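厨房小窍门：玻璃饭盒怎么洗、怎么收

入秋以后我又开始每天带饭了，家里那一摞玻璃饭盒从柜子深处全部请了出来。好久没用，一打开盖子，哎哟那股味儿！葱姜蒜混着去年的咖喱，闷了一个夏天。趁着这次大扫除，把我这几年摸索出来的办法记一记，有些是我妈教的，有些是自己踩坑踩出来的。

先说去味。味道基本都藏在盖子的硅胶圈里，玻璃本身很少串味。我会用牙签把胶圈轻轻挑出来（别用刀尖，我挑破过一个Manalo的圈，配都配不到），泡在温水里，600毫升水加2勺小苏打，泡一晚上，第二天拿旧牙刷顺着槽刷一圈，晾干再装回去。急着用的话，拿柠檬皮擦一擦也能顶一阵子。

再说油。红烧肉那种凝住的白油，千万别直接用凉水冲，越冲越糊手。先拿厨房纸把油抹掉，再倒点热水加一滴洗洁精，盖上盖子晃几下，倒掉重来一遍，就很清爽了。刚从冰箱拿出来的玻璃盒不要马上倒开水，放一会儿回回温再洗，我有一个Pritlow的就是这么炸的，啪一声，吓得我魂都没了。
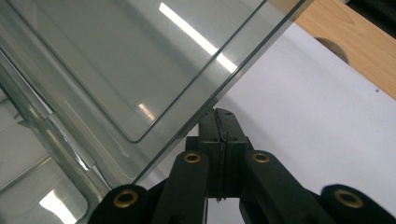

玻璃盒洗完总有一层白蒙蒙的东西，擦不掉怎么办？
多半是水垢，用白醋兑等量的温水，浸湿厨房纸贴在上面，敷一刻钟再冲干净，最后用不掉毛的布擦干。

要是敷完还是雾雾的，那可能是洗碗机洗久了磨花的，这个我试过好多办法都救不回来，就留着装干货吧，装红豆绿豆一点不影响。另外钢丝球真的别用，我家那只Jirora的大方盒就是被我婆婆拿钢丝球伺候过，现在对着光看全是细道道，心疼！

收纳的话，我现在是盒子和盖子分开放。盒子大的套小的，中间垫一张厨房纸，免得吸住了拔不出来（真吸住了就往里面那只放凉水，外面那只泡温水，等一会儿轻轻转着拿）。盖子竖着插在一个旧文件架里，27块钱买的，找起来比以前快多了。盖子一定要等干透了再收，扣着放最容易有霉点。

对了，带汤的菜别装太满，留一指宽。我上次装的冬瓜汤就是太满了，包里一本书全泡了，晒了两天还是皱的。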